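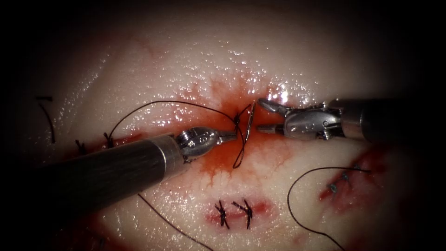 Basteslow 9-Cup Slow Cooker: my review after a whole lot of soup
2020-12-05

Okay, so I bought the Basteslow back in April when my old slow cooker cracked right down the side of the crock. I wanted something small. There are two of us at home and the old one was a giant thing that lived on top of the fridge and had to be lifted down with both arms, and I was so over it.

I paid 50 dollars on sale. Full price feels a little steep to me for what you get, so if you can wait for a deal, wait.

First the good stuff. It holds 9 cups, and that gives us dinner plus lunch the next day, with maybe a bowl left for whoever gets up hungry. The crock lifts out easily (big handles, thank you!) and goes in the dishwasher. I've put it through more times than I want to admit and the glaze still looks great. The lid fits tight and doesn't rattle, and if you've ever tried to watch TV in the next room with a lid going tick tick tick all evening, you know why I'm bringing it up.

Low is a real low, too! My old one boiled everything no matter what I set it on. I stuck a thermometer in some plain chicken broth after a full afternoon on low and got 194 degrees, so no bubbling, and the chicken stayed in actual pieces. Beans come out creamy. Pot roast is good on low, kind of stringy on high, but I think that's just pot roast.

Now the gripes. The cord is short. Like, silly short. I had to move the toaster to the other counter and we're still not used to it, I keep walking bread to the wrong spot. The dial has 3 settings and no timer at all, so if you work long days you'll want one of those plug-in timers or a neighbor with a key. And the outside gets hot, hotter than I expected, so keep it away from little hands and the bread bag. (I lost a bread bag.)

The recipe booklet is pretty skimpy. Almost everything in it calls for a can of cream of something. I did like the lentil one, but I doubled the garlic and added a squeeze of lemon at the end, and you should too.

I looked at the Sinden before I bought this. It has a timer and a nicer looking base, but the crock is oval and wouldn't fit in my cabinet. If you have the space and you're gone all day, I'd probably go with that one instead.

I emailed Basteslow to ask if they sell a spare lid and they wrote back the next morning, very friendly, and said yes, though shipping costs almost as much as the lid does. So I'm being careful with the one I have.

Four stars from me. There's split pea going in it tomorrow.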